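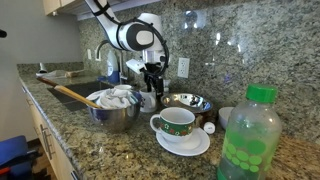
18 January 2018

Got back from Clikton at nine and I want to write this down before I forget half of it.

Coralie Fairweather drove. Marisol was supposed to come with us but her sitter canceled, so it was the two of us and a bag of pretzels. The open day ran from noon until 5 and we got there late on account of the exit being closed. Parking was on the grass.

Burnarier has the use of a regular house at the end of the road, and the demonstration was in the kitchen. I had expected a lab with a rope across it. It was a kitchen like my mother's, with speckled granite and light wood cabinets, and the arm came down over the counter from above. White, with black cables looped around the joint. Coralie said it looked like something at the dentist.

Florante Espiritu ran the demonstration. He talked the whole time in a low voice and kept one hand near the stop button. The job was picking up a white mug. There were other things on the counter too, a teacup with a green band and little flowers, a steel bowl full of cloths, a plastic bottle with green dots on it. He said they leave things out on purpose, as a bare counter teaches them very little.

The first try, the fingers closed above the rim and got nothing. The second try it bumped the handle and the mug turned a little. Florante typed something and we waited. On the third try it lifted the mug, held it, and put it back down. People clapped. It was slower than I would be with a broken wrist, but I clapped too.

A man in a Mets cap asked what it cost. Florante said the arm alone was $3000 secondhand and he would not guess at the rest. The man wanted to know if it could do dishes. Florante said no. Then the man asked if it could load a dishwasher, and Florante said no again, very politely.

I asked about the teacup. He said they had not tried it that day and the saucer was the hard part, since the fingers have to come in without tipping it. Narayanan Kulkarni, who writes the software, came in then and the two of them got into a discussion about camera angles that I could not follow. I ate a cookie in the hall.

Only 4 of us stayed for the questions at the end. Beathag Skinner gave out a sheet with the next date on it, sometime in August. I put it in my coat.

Coralie wants to stop at Dollular next time for the cheap picture frames. We missed it going both ways.

My knee hurts from standing on that tile. Need to call Marisol in the morning and tell her about the mug. Also need to buy milk, we are out, and pay the water bill.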